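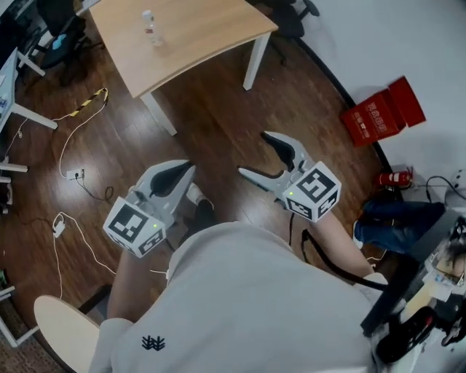 Unit 7: Setting Up a Room Before You Work in It

Welcome back! Last unit we drew floor plans on paper, which is the easy part (paper has no cables). For this one I want you looking at real rooms, and mostly at the bottom thirty inches of them, where legs, wheels and cords live.

Start with the table. A light wooden top on white metal legs is about as plain as furniture gets, and I'm a big fan. It stands out nicely against a dark reddish-brown floor, and I care about that more than my students expect me to. When the table and the floor are nearly the same color, people clip corners with their hips all day long. My old classroom at Wilholm was beige on beige and I had the bruises to show for it!

Next, what's on the table. One small bottle with a white cap and a red label, fine. I still want you to write it down, because small things near an edge are the first to go over when somebody leans across.

Now cords. A white power strip on the floor with plugs in it is something you'll find in nearly every workroom you visit, and so is the cable looping away from it. Yellow-and-black striping helps the eye a lot; plain white is easier to lose against a white desk leg, and a black cord can vanish on a dark floor. On your sketch, draw every cord as a solid line, then draw your walking path as a dotted one. Wherever the two cross, put a circle. Bring me the circles and we'll argue about them.

Seats last. Office chairs roll, so I mark them with the space they could drift into (30 inches each way is my habit). A round wooden stool gets marked right where it stands. Stools are low and easy to forget, and I've gone over more than one walking backward.

For next time: pick a room you use, sketch it from standing height, and fill in the Havow sheet, both sides. Then move 2 things and sketch it again. People who took this with me at Ombridge always want to move six or seven. Please don't, I can't tell what changed! Room 669 is open until 4 p.m. if you'd like to borrow the long tape measure.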